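Running the Rowbotham: a talk with Liam Gosling
2019-12-13

Liam Gosling bought the Rowbotham, a small lakeside inn outside Utitz, after spending most of his working life managing chain hotels. He has now had it through two full summers. We met in the breakfast room after the last guests had checked out.

He says the building was the easy part. "The roof was sound and the boiler was old but it ran. What I didn't have was a booking system. The last owner kept everything in a ledger, in pencil, and half of the regulars just called her at home."

Some of them still do it that way. Gosling keeps a landline at the front desk and writes phone bookings on a card before he enters them in the computer. "I tried to move people over to the website the first year. I got some short letters about it. So the phone stays."

The inn is open all year, but August pays for most of the winter. Rooms on the lake side go first, usually to families who come back for the same week. The rooms over the road are cheaper, and he has stopped trying to sell them as anything else. "I put 'road side' right on the listing. Complaints dropped after that. People who want the lake pay for the lake."

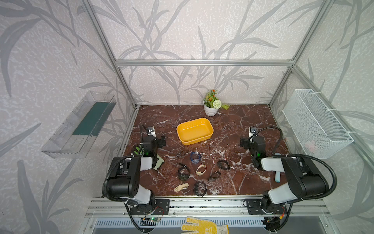 His biggest expense so far has been windows. He set aside $2,000 for repairs and ended up spending $4,000, mostly on the old sashes along the stairs. "The carpenter showed me with a screwdriver. It went straight in. You don't argue after that."

Breakfast is included in the rate and runs from seven to ten. Gosling cooks it himself on most days. There are eggs, oatmeal, toast and whatever fruit the store in Utitz has. He took pancakes off the menu in his first season and put them back the next spring. Dinner he leaves to the Tritilier, the restaurant at the end of the dock road, which holds a table for his guests if he calls before four.

I asked about online travel sites. He lists with one, Plorkix, and only from October to April. "They take their cut, and in winter I'm glad to pay it. In summer I don't need the help."

He has turned down two offers to rent the whole place out for weddings. Parking is the main problem, he says, and the septic system is the other one. "I'd be up all night worrying about the plumbing."

He plans to close for a short stretch in January to repaint the upstairs hall and replace the carpet on the landing. After that he wants to look at the dock, where a few boards have started to lift. Bookings for next summer are already open, and the corner room on the second floor is taken through the end of July.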